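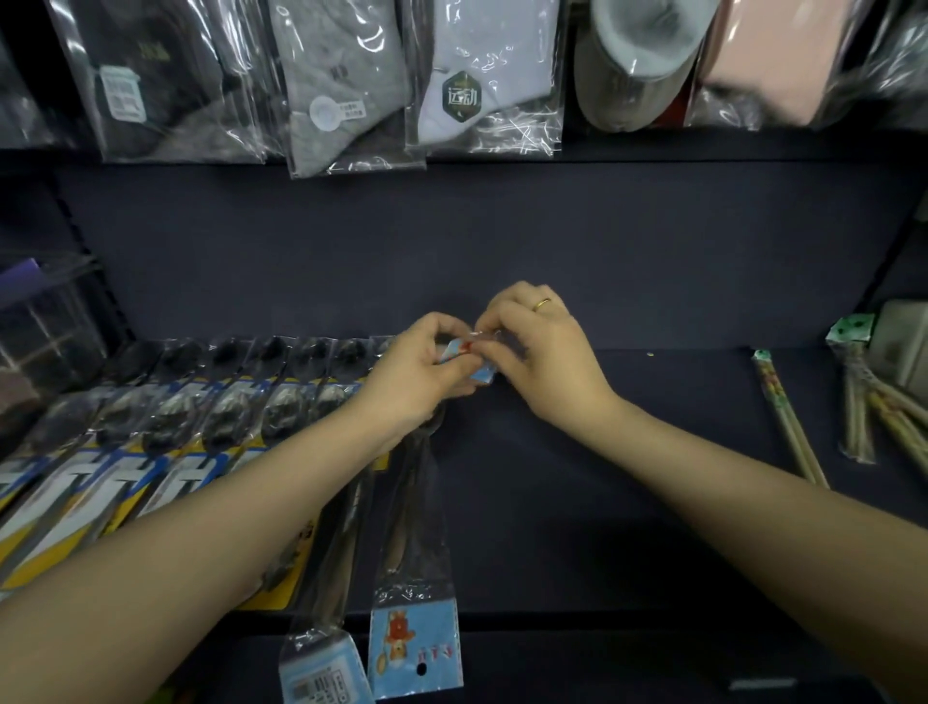
Bekport council takes on the feed, and the feed takes it personally

5 March 2018

The Bekport town council spent most of its last meeting debating whether Zorneo, the neighborhood social network, is hiding the mayor's posts. The mayor, Ludmila Bednárik, believes it is. Her evidence was a printout.

According to the printout, a January post about her plan for the Kratochvíl Street bridge drew 315 likes, while a March post on the same bridge drew five. "Either people stopped caring about the bridge, or somebody flipped a switch," Bednárik told the chamber. She did not say which explanation she had tested first.

Zorneo, which has more than 600 users in town, said in a short statement that it does not rank posts by political opinion. It added that the March post had been published at 3:40 in the morning and consisted of a 14-page attachment.

Council member Zeeshan Swati, who often votes against the mayor, asked whether his own posts were being suppressed too. The mayor said she had no information on that. Swati said he would like to be suppressed at least as much as anyone else in the chamber, and asked that this be put in the minutes. It was.

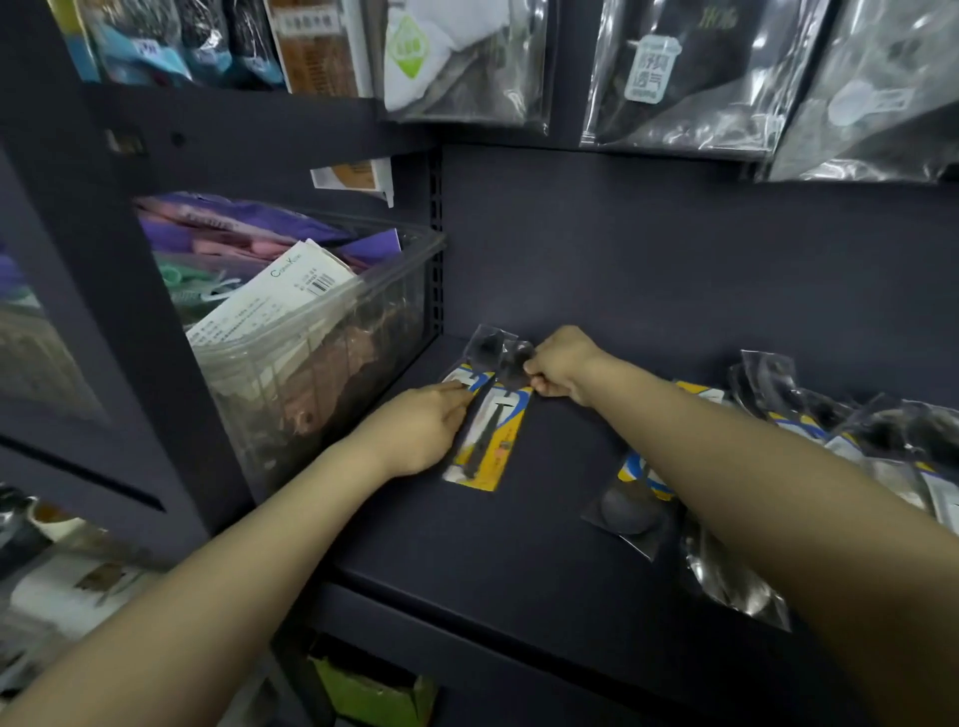 A resolution with a deadline

After two hours, members voted to send Zorneo a letter demanding "a full account of how the feed decides." The company has until the end of the month to answer. The resolution does not say what happens if it doesn't, and an amendment that would have moved all town notices to a rival service, Zulluslow, failed when no one present could remember their password for it.

Residents had their turn at the microphone as well. One speaker accused the platform of favoring the mayor. The next accused it of favoring Swati. A third wanted to know why she kept seeing ads for boats.

Bednárik has promised to keep posting. Her latest message, titled "They Don't Want You to See This," went up on Zorneo the morning after the meeting. By noon it had 100 likes, her best showing since January, and one comment from Swati asking whether the bridge would have a bike lane.

The letter goes out next week, by regular mail.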